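Suvedside Building, Floor 4: Workplace Safety Walk-Through
Checklist with comments, June round

1. Exits and corridors
Main exit free: OK
Rear exit free: NOT OK
Comment: Two boxes with Maltier printer paper were standing before the rear door. They were moved during my visit. Please find for them a permanent place in the storage room.

2. Fire extinguishers
Seals and pins: OK
Service tag readable: NOT OK
Comment: The extinguisher near the kitchen has a tag from 2019. Maybe it was serviced later and the tag was not changed, but I can only write what is on the tag. Boros Fire Service should confirm.

3. Ceiling lights
Covers fixed: OK
Flickering: none seen
Comment: In the office area the ceiling is high and has round lights. For changing a lamp, use only the platform ladder, never a chair. 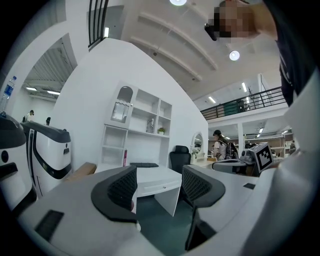

Photo: Bornwood Facility Services

4. Electrical
Cables off the walkways: OK
Extension cords: NOT OK
Comment: One extension cord is plugged into another one under the window desks. This was written also in the last report. Limit for the kitchen outlet is 10 amps, so kettle and heater must not run together.

5. Desk lighting
Measured at three desks, all above 300 lux: OK
Comment: One colleague complained of reflection on the screen after 4 in the afternoon. The blind there is stuck halfway.

6. First aid
Box complete: NOT OK
Comment: Burn gel is missing. Eye wash is good.

Open points: 1, 2, 4, 6 and the blind. Please send the answers to the Bornwood office before the next round.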